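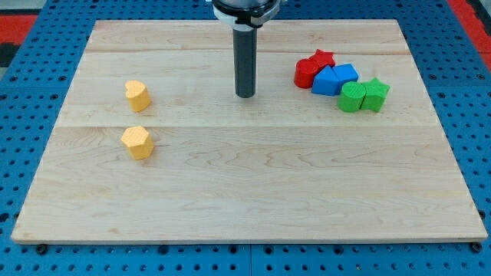
pale timber board, a screw in each of the bottom corners

Right, a thread on choosing wood for a kitchen bench, as I've spent the whole of lockdown thinking about nothing else. Sorry in advance to anyone who followed me for the gardening.

Our old benchtop was chipped laminate in a colour my mum calls "hospital custard". It had to go. I wanted timber, my partner wanted stone, and the budget wanted us both to be quiet.

So I rang around for samples. Gramden sent 4 little offcuts in the post, free, and I've been abusing them ever since. Beetroot, turmeric, red wine, a hot mug left on overnight.

Turmeric wins. Nothing shifts turmeric. I tried lemon juice, bicarb, and then a good scrub with 200 grit paper, and there's still a yellow smudge on the pale one.

Oil or hard wax? Heidrun Thaler at the timber yard reckons oil, 2 thin coats, and wipe off way more than you think you should. I put on one fat coat and it stayed tacky for days — learn from me.

Oh, and budget for the finish! The tin I liked was $70 and I nearly put it back on the shelf.

Anyway I'm leaning towards the darker sample, mostly because of the turmeric. If you've lived with a timber bench near a sink, tell me how the edges held up?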